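The long way round to a tidy table

Most of the work at Dokard is done sitting down. An operator takes hold of a pair of handles, two robot arms across the room copy the movement, and a small job gets done: a cup goes on a tray, or comes off it again. Then the table is set out afresh and the same job is done once more.

Each attempt is called a run. The good ones are stored, and so are some of the bad ones, marked as such. A learning system at Surkar, the firm that pays for the work, is later trained on the lot. It is given no rules about cups. It gets the recordings, with the position of every joint alongside the video, and has to work out the rest.

The current set is called Kundedard and stands at 752 runs. A run lasts 20 seconds if the operator is practised. New starters take far longer, and their first 8 runs are thrown away.

The table has one tray and a few small things to handle. Between runs the operator shifts them by a hand's width or turns them, following a list printed each morning. A system that has only ever met a cup in one spot will reach for that spot whether the cup is there or not. 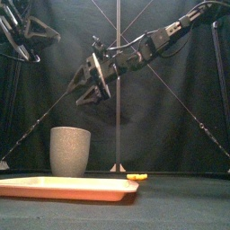 Liepiņa, who has sat at the handles since April, put it differently when asked what makes a good run, saying that the slow, careful ones were often the least use, as the arms learned to dither. She would sooner keep a quick grasp with a small correction in it.

That view has gained ground. Early on, operators were told to stop and start again whenever a finger slipped. Now they carry on and recover if they can – a slip followed by a second try shows the system what to do when things go wrong.

The checking takes longer than the recording. Two people watch every run at double speed and must agree before it is kept. They look for pauses, for knocks against the tray and for runs where the video and the joint readings have drifted apart.

Work stops at four in the afternoon. The day's runs are copied over to Surkar in the evening, and the list for the next morning is drawn up from whatever is still short. At present that is runs begun with the left arm.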